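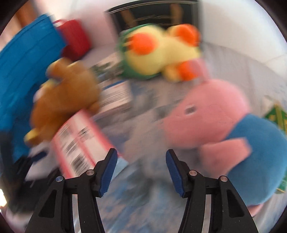
# Pivitgate hand-held gripper kit: questions from people thinking of buying one

Last changed 30/09/2024. I paid for this kit myself and have no deal with Dovis, the shop that sells it. Their own FAQ is longer than mine and answers less.

### What do you get for the money?

The hand-held gripper, a mount for the camera, a charger and a login for the Clikex software. The price was $2474 when I ordered. The camera is extra, and you have to get to the second page of the order form to learn that.

### Is it a robot?

No. You hold it and squeeze, and the recordings are meant to teach a robot arm later. The sales page shows an arm in every photo. There is no arm in the box.

### How good are the fingers?

Better than I expected. They're black linked bars on metal pins, with a blue ribbed pad on each side. The pads are what you're paying for, as far as I can tell. Whether they're worth it depends on what you plan to pick up.

### Can it hold soft packaging?

The sales page says "any household object," which I don't believe about any gripper. Tissue packs are a fair thing to ask about, with their slippery film and a middle that gives.
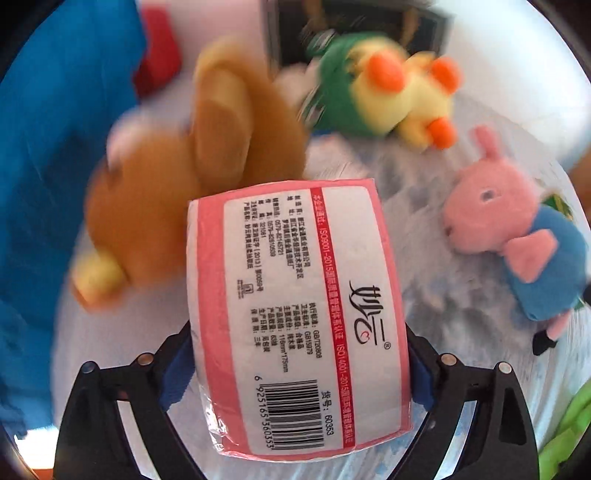 *A soft tissue pack held upright between the two pads, plush toys behind.*

One good hold tells you very little. Ask Dovis how many tries their demo clips took. I asked twice and got a link to the same clips.

### Does a messy room matter?

Dovis says clutter is good for training. Maybe so. Clutter is also a handy excuse when the software loses track of where the gripper is. Plush toys, boxes and printed stuff on the floor are a fair test of a normal home, and I'd want to see results from rooms like that before paying for a second kit.

### What about motion blur?

Swing the gripper fast and everything past the fingers turns to streaks. The manual tells you to "move naturally." My natural speed is too fast for it. Slow down near the object, or plan on throwing clips away.

### How many recordings do I need?

Clikex suggests 300 per task. I stopped at 110 on my first one and have no idea if the other 190 would have helped. I haven't seen a chart from them that shows it either way.

### Does it work with my arm?

The Iyengar adapter plate is sold separately and fits only the arms on its list. Check the list first. "Support planned for October" means no support today.

### Can I return it?

Within the return window, yes, if the pads are unused. I don't know how you'd find out whether you like a gripper without using the pads. Get the answer in writing before you order.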